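When the Hand Does Not Let Go: A Conversation With Lilian Rweyemamu

June 26, 2021

Lilian Rweyemamu oversees safety reviews at Clerercombe, where the household robotics program has spent the spring on laundry. She agreed to speak about the stop of testing in May, and about the findings that followed.
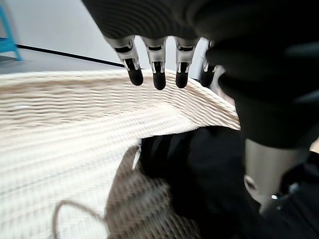
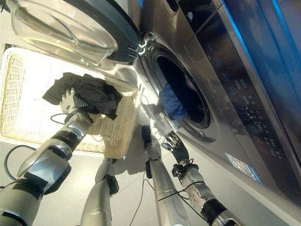
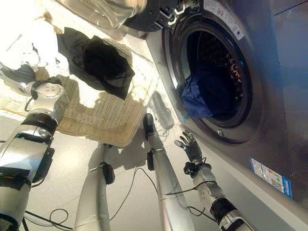
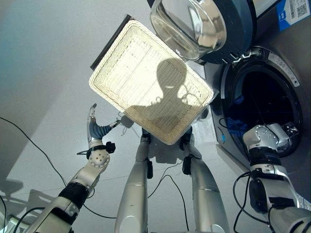
Laundry work at Clerercombe, with the woven basket used in the trials. The second, third and fourth pictures show the front-loading machine with its door open.

The fault occurred during an unloading task. According to Ms. Rweyemamu, the right hand had closed on a wet cotton shirt inside the drum when the controller lost contact with the fingers. The arm received no warning and continued its planned movement toward the basket. The shirt had caught behind the rubber gasket.

"The arm pulled for nearly four seconds against something that would not give," she said. "The operator used the stop button, and the stop button worked. Our concern is with the time before that."

No one was injured. The gasket was torn and one finger joint was bent. Work was suspended that afternoon and did not resume for 10 days.

The review traced the loss of contact to a cable along the forearm. It had been tied too tightly near the wrist, and repeated reaching had worn through the insulation at that point. The maintenance schedule called for an inspection every 600 cycles. The cable failed well before its first one.

"The schedule was written for Bruvgate, our earlier arm, which lifted boxes from a shelf," Ms. Rweyemamu said. "It did not have to turn its wrist inside a drum. We carried the number over and I signed the page. That is recorded in the report under my name."

A second finding concerned the software, known internally as Uketti. When the hand stopped reporting, the program kept the last known reading and treated it as current. To the arm, the grip was normal. Asked whether this should have been found earlier, Ms. Rweyemamu said that it should have.

"We had tested a hand that reports a bad value. We had not tested a hand that reports nothing. An engineer raised the question in the winter, and it was placed on a list for later."

Under the revised procedure, a silent hand brings both arms to a halt. The pulling force allowed at the drum has been reduced. Cables are now inspected every 100 cycles, and the ties at the wrist are checked by a second person before power is applied. The operator must also remain within reach of the stop button for as long as the hand is inside the machine.

The changes have slowed the program. A joint demonstration planned with Bañuelos, the appliance service firm, has been postponed, and no new date has been set. Ms. Rweyemamu said the firm had received the full report, including photographs of the damaged gasket.

She declined to say when the robot would be permitted to work with people beside it. "There is still the question of what it should do with the garment after it stops," she said. "At present it holds on, and someone has to open the fingers by hand. We are not satisfied with that, and the review remains open."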